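Cidside centre opens bubble wrap return point for household movers

02/01/2020

The Cidside Community Reuse Centre has opened a return point for used bubble wrap and other protective packing material, in time for the busiest moving period of the year. Residents may bring clean wrap to the centre at no charge, and may take away as much as they need for their own packing.

The service will run for 30 days in the first instance. It operates from the small goods room at the rear of the Bermúdez Street building, where donated crockery, ornaments and stationery are already sorted before being placed on the shelves.

The centre receives a large volume of wrap at this time of year. Much of it arrives around donated dishes and ornaments and has, until now, gone into general waste once the item inside was removed. Bubble wrap is not accepted in the kerbside recycling bin in the Cidside area.

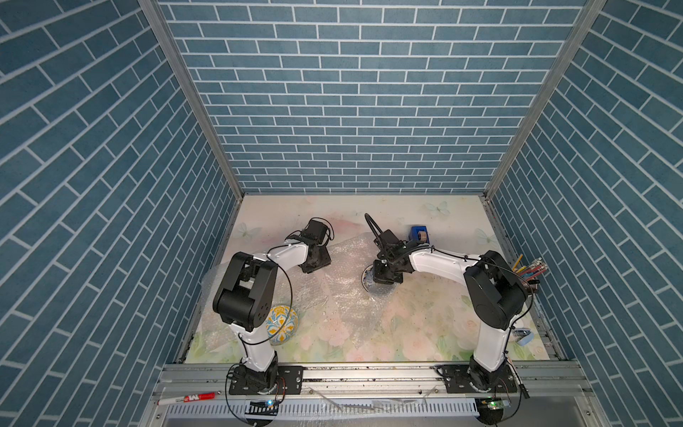
Under the new arrangement, sheets large enough to be used again will be opened out, checked on both sides and folded. Smaller pieces will be kept for cups, saucers and other items that can be wrapped singly. Material that is torn through, or in which most of the bubbles have burst, will be set aside for a soft plastics collection run by Hikska, a local haulage firm.

The centre trialled the service in the final weeks of last year. During that period 200 sheets were returned and 29 households collected wrap for a move. The most common request was for pieces big enough to go twice around a dinner plate, and the centre has asked that donors avoid cutting long sheets into short lengths before bringing them in.

Residents are asked to observe the following conditions when returning material:

Wrap should be dry and free of food.
Tape should be removed where this can be done without tearing the plastic.
Broken glass or china must not be left inside a bundle.
No more than 3 bags may be left in a single visit.

Foam sheets, air pillows and tissue paper will also be received. Polystyrene beans will not.

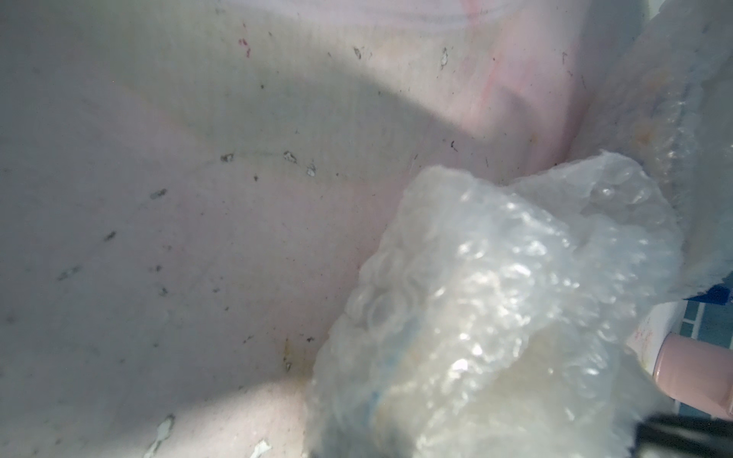

Storage has been the main difficulty. Bubble wrap takes up a great deal of room for its weight, and a loosely gathered bundle will fill a tub that could hold several times as much if the sheets were laid flat. The centre has asked for donations of large lidded tubs in any colour. Marks and scuffs are of no concern, provided the tub is sound and has no sharp edges.

Koltix, which supplies shelving to the centre, has agreed to fit an additional bay along the corridor wall in January. Until that work is complete, residents with more than one car load are asked to telephone before visiting.

The centre has also revised its advice on packing small household goods. Each fragile item should be wrapped on its own, with the bubbles facing inward, and the bundle secured with a single strip of tape. The end of the tape should be folded under so that it can be lifted later without damage to the wrap. Flat items such as plates and tiles travel best on their edge, with a folded sheet beneath them and another on top.

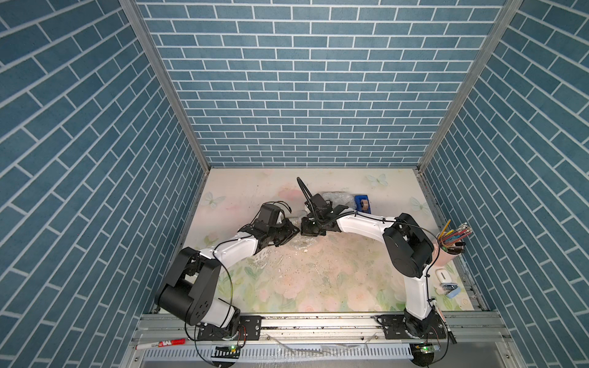 Pens, pencils and desk items need very little protection and may be used to fill gaps at the side of a box - provided that caps are on and nothing sharp is pressed against a wrapped piece. A box should be closed only when its contents no longer shift when it is gently tilted.

Donors are reminded that items brought to the centre for resale need not be unwrapped beforehand. Bundles should, however, be labelled with a short note of what is inside, as it is often difficult to tell through several layers of plastic. Unlabelled bundles are opened one at a time and take considerably longer to process.

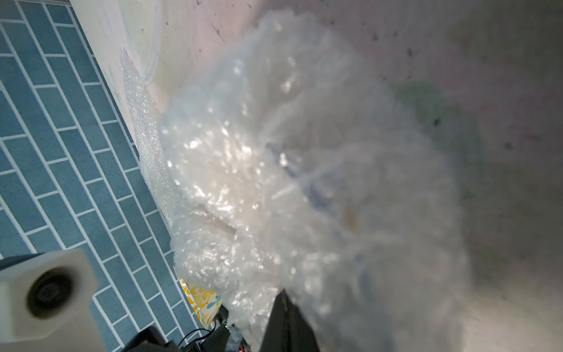
Bubble wrap bunched around small items, with a hint of blue showing through the layers.

The return point is open during the centre's ordinary hours. Entry is by the side door on Bermúdez Street, and short-term parking is available opposite. The return bags should be handed in at the counter and should not be left outside the building after closing.

A decision on whether to continue the service will be made at the end of the 30 days. Comments may be left in writing at the front counter.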